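Can a machine face a shelf yet?

Flulitz Forums > Retail Floor > Equipment

aisle_nine
Our Plirneck rep says their arm can restock and face health and beauty overnight. The quote came in at 600 a month per store. Has anyone here run one on real shelves? I don't mean cases on a pallet, I mean single bottles.

Stefaniia Hrytsenko
We had a trial at the Flemstead store in November. It did fine with boxed goods. Shampoo was the problem. It knocked over the narrow bottles and put a lot of them back label in. We sent it home after nine nights.

backroom_bo
Nine nights isn't much of a trial. Ours needed five weeks before the settings were right, and now it does cans and jars with no help. I think people give up early.

Stefaniia Hrytsenko
Cans and jars are round and stiff. Try a row in shrink film next to a row without it.

backroom_bo
Fair, we keep film-wrapped stock off its list. Still saves me a person on canned goods.

tmarsh
Same question at home, by the way. My vacuum does the floor and that's it. Nothing I can buy will put the groceries away.

aisle_nine
What does a person do on that bay that the arm can't?

Re: the handwork

shelfcheck_abu_hammour
Mostly turning things over. You need two hands on a shampoo bottle to read the back, and the ones that look the same from the front go in the same row only if the label matches. 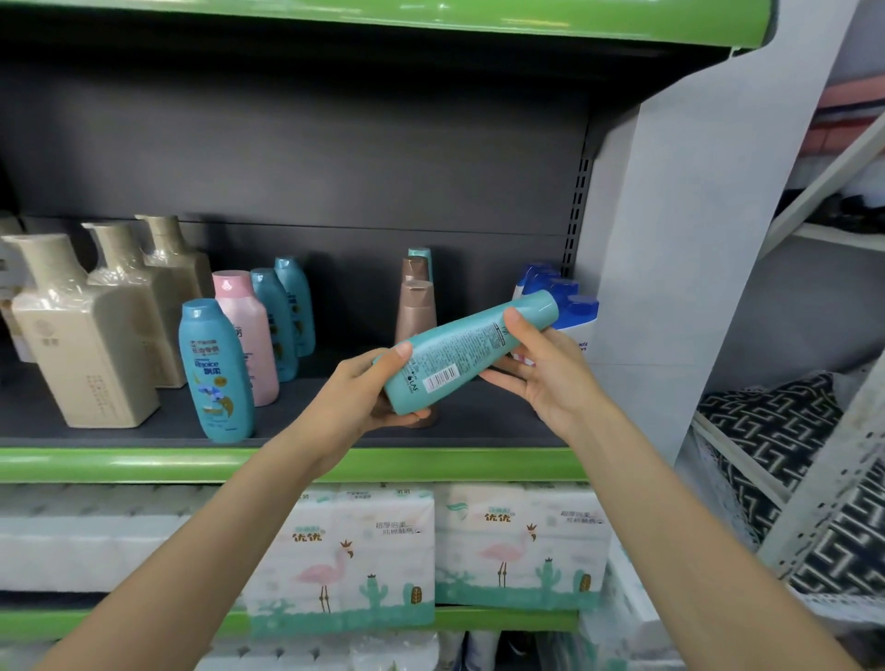
Re: cost

backroom_bo
A scanner could read that barcode faster than you can. Reading isn't the hard part.

shelfcheck_abu_hammour
Agreed, but it has to get the bottle out first without tipping the one behind it.

aisle_nine
I'll ask for canned goods only and see if the price moves.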